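Stukside Robotics Club
Minutes of the February meeting

Held in the upstairs room at Vongate, 6 pm. Quorum met. Minutes of the January meeting were agreed with one correction: the spare battery charger belongs to the club and is not on loan.

1. Matters arising

The broken lock on the parts cupboard has been replaced. Two keys were cut. One stays with the secretary and the other hangs in the office.

The letter to Wudberg asking for a further year of sponsorship went out. A reply came by email, saying the request will be looked at with their spring budget. No action until then.

The club still has not had back the long extension lead that went to the open day. Members are asked to look at home and in their cars.

2. Money

Balance at the bank is 920 pounds. The only large payment since the last meeting was 145 pounds for replacement gripper pads and cable ties. Entry for the household tasks competition has not been paid yet and must go in before the end of the month.

A member asked if travel to the competition could come out of club money. Agreed that the club pays for the van and members pay for their own food.

3. Household tasks project (Arnaud)

The project group reported on Arnaud, the two-armed robot being entered for the sweeping task. The task is to sweep small litter into a dustpan and tip it into a bucket. Both tools must have ordinary handles, bought from a shop and not altered.

The group has moved practice from the club room to a member's house. The club room has carpet tiles, and the competition rules say hard floor. The hall at the house is marble, with grey veins in the white, and the group asked for it to be noted that this is harder on the vision side than plain lino would be. White paper on a white floor with grey streaks is a poor target. The software picked out veins as litter several times in the first session.

At present the left arm holds the hand brush and the right arm holds the dustpan by its handle. Swapping them over was discussed. The group would like to keep the present arrangement until the entry form is in, as the arm paths have all been written for it.

Points raised in discussion:

Brush angle. The bristles should only just meet the floor. If the brush is pressed down the tuft splays and the litter goes sideways. The group is trying a lighter setting on the wrist.

Dustpan. It tends to ride up at the front when the arm pulls back. Suggested that the arm should hold the pan still and let the brush do all the moving. The group will try this first.

Cables. The cable on each gripper runs over the wrist and back down the arm. Members were reminded to leave enough slack for a full turn of the wrist, and to check both sides before power goes on.

Pets and people. The dog at the house comes into the hall during practice. Agreed that the arms are not to move while it is on the floor in front of them, and that one person stands by the stop button at all times and does nothing else. This rule applies to small children as well. The question of a stair gate was left to the household.

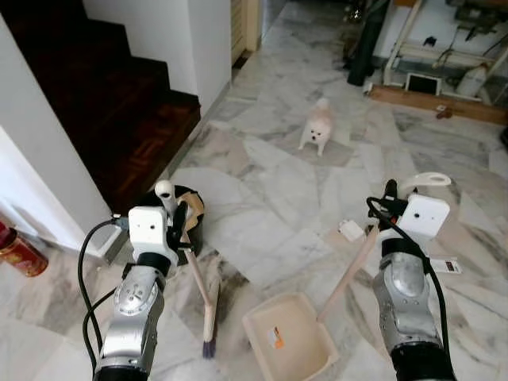 4. Practice times

The house is free for 2 more sessions before the entry closes. Both will start at 10 in the morning. No more than 6 members at each, as the hall is not large and the stairs must be kept clear. Names on the sheet by the door, please. Juniors need a parent's signature, and last year's forms do not count.

A member asked if the club could lay sheets of lino in the club room for the weeks after that. The secretary will ask Vongate if there is any objection. Cost to be brought to the next meeting.

5. Junior class

The beginners' class has finished the line-following kits and will go on to simple grippers after half term. The class leader asked for old hand brushes, clothes pegs and sponges. A box has been put under the noticeboard.

There was some discussion about the noise when the class and the project group share the room. Agreed that the class has the window end – the project group will start half an hour later on those evenings.

6. Any other business

The kettle needs descaling.

The web page still shows last year's meeting times. To be changed this week.

Actions

Secretary: pay competition entry; ask Vongate about lino; correct the web page.
Project group: test with the dustpan held still; write up the stop button rule and pin it to the robot's travel case.
All members: look for the extension lead.

The meeting closed at 7.40 pm. Next meeting in March, same room, same time.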